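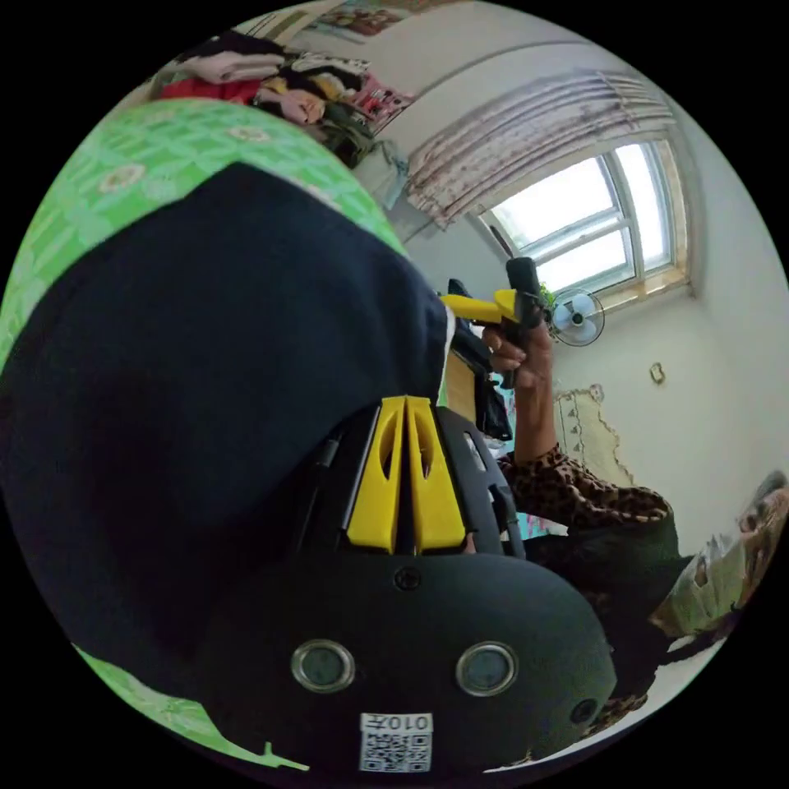 Tarngate started as one kit on a bench in a shared workshop, and over the months the same handful of questions has come back so often that Harish and I have finally sat down to answer them properly. If you have written to us before, thank you for your patience — we do read everything, even when it takes us a week or two. The kit comes in two pieces, the headset and the hand-held gripper, and people usually ask about the headset first: it is the big dark one with the yellow bracket on the front and the pair of round lenses underneath, and its white label reads 010左. The yellow and black tool is the gripper. Most of what follows concerns one or the other.

Do I need a proper workshop to build one?

Not at all. I did most of my first one at home in the evenings, on a tray I could lift out of the way at supper time. The shared workshop is lovely for company and for borrowing the good pliers, but a steady table and a decent lamp will see you through.

How long does it take?

My first gripper took 39 hours, and I'd rather not say how many of those were spent looking for a spring under the cooker. Harish did his in a long weekend, but he has done this sort of thing before and has a much tidier table than mine. Give yourself a few weeks of evenings and enjoy it.

What does it cost?

The parts for the gripper came to roughly 2,455 rupees when I last added them up, leaving out the headset and anything you may already have in a drawer. Prices do wander about, so please check before you order.

My printed bracket has come out slightly bent. Must I print it again?

Probably, I'm sorry to say. A small bend can sometimes be coaxed out in warm water (warm, please, not boiling!), laid flat under a heavy book overnight. If the slots still don't line up in the morning, print another, and slow the printer down a little for the arms.

Which screws should I use?

The short black ones on the Iyengar parts list. Do them up by hand and stop as soon as they feel snug. I cracked two brackets before I learned to put the electric screwdriver away.

The jaws of my gripper don't close evenly. What have I done?

Very likely the same as me, and put one linkage on back to front. Take the cover off, turn both links so the raised dots face you, and try again before you touch anything else.

Can I use the Cindmont handle instead of yours?

Yes, and several people prefer it. You will need to file the inside edge down a touch — go gently, and keep trying it for fit.

Where can I get help?

Come to the Saturday table if you are nearby, and bring whatever you have, even if it is in a carrier bag. We stop for tea at four. Otherwise write to either of us through the contact page and attach a photo of the part that is giving you trouble. The next beginners' session is in July and has seven places.

Narayanan Salian
Last updated June 19, 2021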